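Nachhilfe im Tücherfalten

Brilthorpe. Wer glaubt, Roboter nähmen uns die Hausarbeit ab, kann bei der Firma Troment derzeit das Gegenteil besichtigen. Dort falten Menschen Tücher, damit eine Maschine es irgendwann auch kann. Vier Angestellte lenken den Greifarm per Fernsteuerung von Ecke zu Ecke, 322 Vorführungen sind seit Anfang September zusammengekommen. Verlangt sind 1.485.

„Meine Mutter hat es mir einmal gezeigt“, sagt Projektleiterin Zawadi Shirima. „Danach gab es Ärger.“

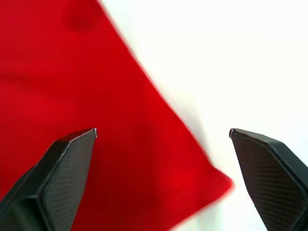

Als schwierigster Moment gilt das Zupacken an der Ecke. Greift der Arm zu hoch, schließt er sich um Luft, greift er zu tief, schiebt er den Stoff vor sich her. Auch missglückte Versuche werden aufgehoben, was Yaroslav Ostapchuk, seit sieben Wochen am Steuer, als sehr entgegenkommend empfindet. Für einen Durchgang braucht er inzwischen knapp eine Minute. Von Hand gehe es schneller, räumt er ein, aber dafür werde er ja nicht bezahlt.

Am Donnerstag um 15 Uhr dürfen Besucher selbst an die Steuerung. Spannbettlaken sind vorerst nicht vorgesehen.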